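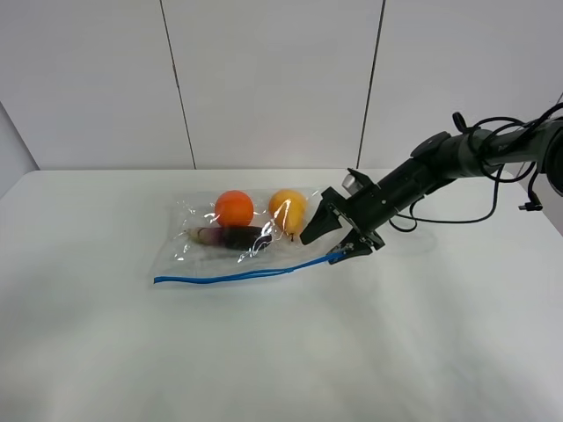 The Lonach Community Food Office has received many questions about keeping fresh fruit and vegetables at home between shopping trips. This thread sets out our current guidance for households in the Lonach and Stidgate districts. Posted 2020-04-29.

Please begin by looking at what you already have. Our office encourages every household to check its refrigerator, cupboards and counter before writing a shopping list. Older items should be moved to the front and planned into the next few meals.

Apples, pears and ripe tomatoes give off ethylene, a gas that speeds ripening in other produce. Keep apples away from leafy greens, cucumbers and broccoli. If your refrigerator has two drawers, use one for fruit and the other for vegetables.

Bananas, whole melons and unripe peaches do best at room temperature. Once ripe, peaches may be moved to the refrigerator, where they will hold for a few more days. Bananas will darken in the cold, but the fruit inside remains fit to eat.

Oranges, lemons and grapefruit may be left on the counter for up to a week. For longer storage, place them in the refrigerator drawer. Do not seal citrus while there is moisture on the peel, as mold spreads quickly from one fruit to the next.

Potatoes and onions should be stored apart, in a dark and airy place. A potato that has turned green in large areas or tastes bitter should be thrown out. Small sprouts on a firm potato may be cut away, together with the eyes.

Several residents have asked about washing. Rinse produce under cool running water just before you eat or cook it. Soap, bleach and household cleaners must not be used on food. Firm items such as carrots and melons may be scrubbed with a clean brush.

Berries are best left unwashed until needed. Remove any that are soft or moldy, then keep the rest in a shallow container lined with a paper towel. Our kitchen adviser, Bianca Ilie, has prepared a one-page sheet on berries and other soft fruit – printed copies are available at the Stidgate branch desk.

Bags may be used again where they have held only whole, clean produce. Wash them in warm soapy water, rinse well and stand them open until fully dry. Bags that have held raw meat, fish or poultry should be thrown away.
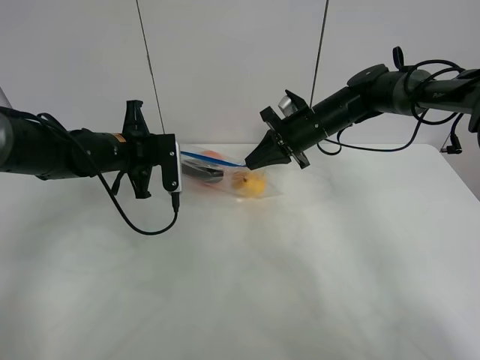
Zip-top bags: see the notes on reuse and labeling in this thread.

Label anything that goes into the freezer with the contents and the date. Masking tape and a pencil are sufficient. Frozen food kept at 0°F remains safe for a long time, although flavor and texture decline over the months.

Most vegetables should be blanched before freezing. Boil them briefly, cool them in ice water, drain and pat dry. Peppers and chopped onions may be frozen raw. Lettuce, radishes and whole cucumbers do not freeze well and should be eaten fresh.

Cut fruit and vegetables must be refrigerated within two hours. Set your refrigerator at or below 40°F. A simple thermometer placed on the middle shelf will give a more reliable reading than the numbered dial found in many older models.

In the winter survey led by Shuzhen Zou, 331 households in Lonach answered questions on food waste. Salad greens were the item most often thrown away, followed by bread. The full tables can be requested from our office by mail or by telephone.

Junhao Zheng and Zeyu Lu are now preparing a second survey, planned for October. It will contain 20 questions and will be offered in English, Spanish and Chinese. Households that took part in the first survey will receive a letter with details.

Surplus produce from home gardens is accepted at the Saavedra Street pantry. Items should be whole, firm and free of mold. Please leave them at the side entrance between 9 a.m. and noon. We regret that home-canned goods cannot be accepted.

Residents who are unable to shop for themselves may request a weekly produce box by calling the Stidgate branch. Boxes are packed for one, two or four persons. Please mention any allergies when you call – substitutions can be arranged with one day's notice.

Replies to this thread are read during office hours. Questions on bread, grains and dry goods will be answered in a separate thread prepared by Junhao Jiang.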